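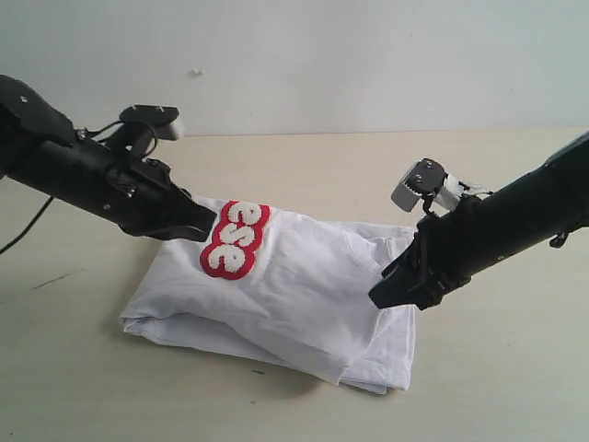 Photo: Ullside Garment Finishing / Newsletter staff

Budgeting for the two-arm folding bench: what we learned in our first year of planning

Jul 28, 2024

Quite a few of you wrote in after the June issue to ask how the folding bench fits into next year's equipment plan, and whether it makes sense for a shop your size to start putting money aside for one. I promised a proper answer, and I'm afraid it has turned into a long one, so pour yourself something and get comfortable.

For anybody new to the list, Ullside finishes, folds and packs printed and patched shirts for schools, clubs and small clothing labels. We do the work out of the Comedstead building, and folding is where our days go. Printing gets all the attention from visitors (and I understand why, it's a lovely thing to watch), but the folding tables are where orders pile up in spring, and they're where we have the most trouble finding people who want to stay past the season. So when we sat down to plan equipment for the coming three years, folding went to the top of the sheet.

The bench we're working with has two black arms that reach in over the table from either side, each with a two-fingered gripper and a small camera mounted at the wrist. A white T-shirt is about as plain a job as we could give it, although even a plain one comes with something extra once there's a fuzzy red-and-white patch on it. Patches like that are thick. They change how the cloth bends, and they matter to our customers more than anything else on the shirt, so the fold has to leave them lying flat and facing up. When you talk to a supplier, please bring your own awkward garments along. Bring the hoodie with the heavy zipper and the toddler size that slides all over the place. A quote based on somebody else's tidy stack of shirts won't tell you much about your own shop.

Now, the money. Our first draft of the budget had exactly one line in it, for the arms, and I was very pleased with how neat it looked. By the time we had finished there were a good many more, and I'd like to save you the same embarrassment. We ended up adding the table itself, the wrist cameras, the grippers, a spare set of gripper fingers, cabling, mounting brackets, a computer, delivery, electrical work, training hours and a service plan. None of these was a shock taken singly. Together they made a pile big enough that we went back and redid the whole thing from the top.

We asked two firms for prices, Vernitz and Benítez, and both were patient with us, which I appreciated more than I can say. Vernitz wanted to sell us the bench outright with a year of service folded in (sorry). Benítez offered a lease with an option to buy at the end, and service billed by the visit. It took us a while to see that we couldn't compare the two until we had written out the same list of items for each and asked them both to fill it in. One quote had the cameras in it and the other had them as an extra. One counted training as part of delivery and the other charged for it by the hour. I'd suggest making up your own sheet before you ever pick up the phone, and asking politely that every quote come back on it.

The next thing we had to settle was how many shirts would make the bench worth having. Our usual order runs to 219 shirts, and in a good week we'll send out 1,000 pieces, though winter is a good deal quieter than that. We did our planning on the quiet weeks. It's tempting to fill in the busy ones and watch the payback date come rushing toward you - I did it myself, twice - but the lease payment comes due in February just the same as it does in May.

Please leave room for time as well as money. We set aside 80 hours for setup and for learning how to run the bench, and we put those hours in the budget at full wages, with no folding expected from whoever was assigned to them. We also kept both of our hand-folding tables in the plan for the whole first year, along with the people who work at them. I know some owners will look at that and see a cost they'd like to trim. We feel a lot more comfortable knowing that a rush order for a Saturday game can go out the door whatever sort of morning the bench is having, and our folders had plenty to teach us about how a shirt wants to be handled.

Space deserves a line of its own too. We measured the tabletop, felt very clever, and then remembered that arms need room to move and that people need to walk behind them with full bins. After that we taped the outline on the floor and lived with the tape for a couple of weeks before agreeing to anything. It cost us one roll of tape and we moved the outline three times. We also picked a spot with a plain pale wall behind and good even light overhead, something both suppliers had asked about early on.

A word about surfaces, as I had a question on this from a reader who runs a uniform shop. Our table is a light beige, and it does show the odd scuff and speck. We've put a small amount in the budget for resurfacing and a slightly larger amount for cleaning supplies, and white shirts being white shirts, I don't think we'll regret either.

As for where things stand today, we're leaning toward the lease for the first bench. The second bench stays on the plan for year three with a question mark next to it, and it will only move up if the first one earns its keep in the slow months. We've also held back a small reserve for things we haven't thought of, and if your experience is anything like ours, you'll be glad to have it.

If you'd like a copy of our blank quote sheet, reply to this newsletter and I'll send it along. It runs to 78 lines now, and you're very welcome to cross out whatever doesn't suit your shop. And if you've been through all this already and have a line we're missing, do write and tell me, I'd love to add it before we sign.

Recent items
Lease or buy? Reader letters on paying for big equipment
Getting ready for the fall school orders
Sewn patches and heat-applied patches: a care guide
A new packing area at Comedstead
How we price small runs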